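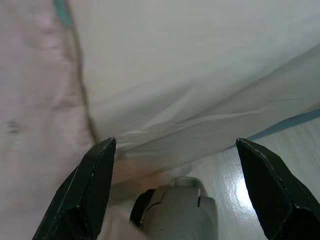

Figure 3. Two black gripper fingers, spread, with a grey rounded part between them.

4.2 Opening hand replacement in two-player games

The rules of Sultia let each player replace any number of cards in the opening hand once, before the first encounter is revealed. Replaced cards are set aside, the same number is drawn from the top of the deck, and the set-aside cards are then shuffled back in. A replaced card therefore cannot return in the same opening hand. Earlier models of the game treated the replacement as a fresh draw from the full deck, which understates the chance of finding a single key card when two copies are in play.

We modeled the replacement step as a separate decision with three policies. Under the hard policy, a player keeps only the key card and replaces all others. Under the soft policy, a player also keeps any card that produces resources in the first two rounds. Under the shared policy, the two players state in turn which role they expect to fill, and the second player replaces cards that duplicate the first player's role. The shared policy is legal under the base rules, but the Skurargate expansion restricts table talk during setup - for that expansion we allowed one statement per player and no reply.

Each pairing of decks was run for 4000 simulated games per policy. The encounter deck was reshuffled for each game, and the same seeds were used across policies so that differences in outcome reflect the policy alone. Player decisions after setup followed the greedy agent described in Section 3.
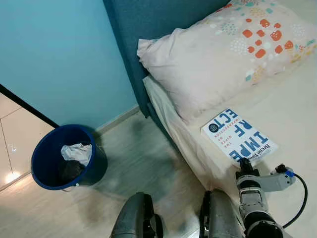

R. Stanciu
Corresponding author, Skolloteck

The hard policy gave the highest rate of finding the key card and the lowest rate of finishing the scenario. Most losses occurred early, when a player held a strong weapon and could not pay for it. The soft policy reduced these losses in every pairing except those with two low-cost decks, where the two policies choose nearly the same cards. The shared policy did best when the decks overlapped in purpose. When they did not, it cost the second player useful cards and returned little.

We compared these results with some 300 recorded games between experienced players. In 70 percent of the recorded games, both players made a choice consistent with the soft policy. The remaining games were hard to classify, partly because the records list the cards replaced but give no reason for the choice. A player who replaces a costly ally may be following the shared policy or may simply expect a short game.

Two limits apply. First, 18 cards in the pool have effects that trigger when they are drawn during setup, and the model resolves these in a fixed order that human players are free to change. Second, the agent does not adjust its replacement to the scenario. Scenarios with an early boss probably favor the hard policy more than our averages suggest, and Section 4.3 reports the results separately for each scenario.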